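Why I stopped packing the night before

My mother packed for a trip the way other people prepare for surgery. Lists, piles, a second list to check the first. I got the opposite gene. For years I threw everything in a bag at midnight, slept badly, and arrived wherever I was going with four sweaters and no socks.

Then last March I had two weeks of work up in Stostness and the midnight method finally beat me. I forgot my phone charger, my good shoes and the one folder I was going there to hand over. Borghild Kvam, who was putting me up, lent me a pair of her own shoes (a size too big, bright red, and I wore them to every single meeting). She also gave me a talking-to over soup, and a lot of what I'm about to tell you is hers.

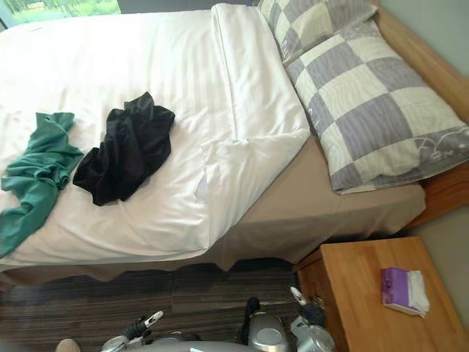 Eyerusalem Mamo
Writer and reluctant traveler
5 Jan 2018

So! Borghild's rule is that you pack in the morning, two days ahead, with coffee. You do it when you're awake enough to ask yourself whether you'll really wear the thing. At midnight I will tell myself I'm going to need a linen jacket. At nine in the morning I know I'm going to live in the same black top all week and be perfectly happy.

You start from the days and let the clothes follow. Write down what each day looks like, even if it's just "train, lunch with Zewditu, nothing." Most days turn out to need the same outfit, and it's a bit humbling to see that on paper. Mine for the Festley trip this winter was a page of "walk, eat, read," and I packed for exactly that and came home with one shirt I hadn't touched. One! My cousin Ibsa didn't believe me and made me open the bag.

Everything goes out on the bed first, and stays there for a while. I used to fold each piece straight into the bag and lose track of it. Now I toss it all on the covers, go do the dishes, and come back to look. Usually something goes right back in the closet. I don't fold a thing until that second look, so the bed is a mess for an hour and I've made my peace with it.

The bag matters less than people say. I had a big Colletti suitcase for years and filled it every time, because it was there and it had room. The one I use now is a small Araya that I bought used, with a zipper that sticks if you rush it. It cost me a fraction of the $300 I almost spent on a new one, and it fits under the seat on the bus. If you're shopping for luggage, borrow a small one for a weekend before you spend anything.
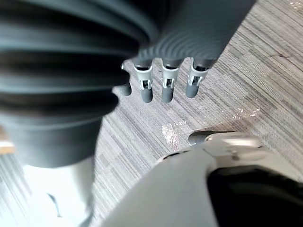

Down at floor level, up close.

Shoes are where I still fall apart. Borghild says two pairs, and you wear the heavy ones. I've managed it once. There's always a third pair whispering to me from the hallway, and they're always the ones that hurt by lunchtime. If anybody has cracked this, please write and tell me how.

Toiletries I've nearly solved. I keep a little pouch filled all the time, and when I get home I top it up before it goes back in the drawer. It takes roughly 90 seconds, and it means I never again have to buy hotel-lobby toothpaste at hotel-lobby prices. The charger lives in there too now. I bought a second one just for the pouch and it isn't allowed out.

A few of you asked about packing for other people after my last post. I don't have kids, so I passed that one to my friend Hamdia Tefera, who has three and goes to see her sister every summer. She lets each of them choose one ridiculous item, no arguing, and she picks the rest. Last year's choices were a snorkel, a cushion and a jar of buttons. The buttons were apparently the hit of the whole vacation.

Next trip is back to Stostness, and I'm bringing Borghild's red shoes home to her at last. Which makes three pairs, I know.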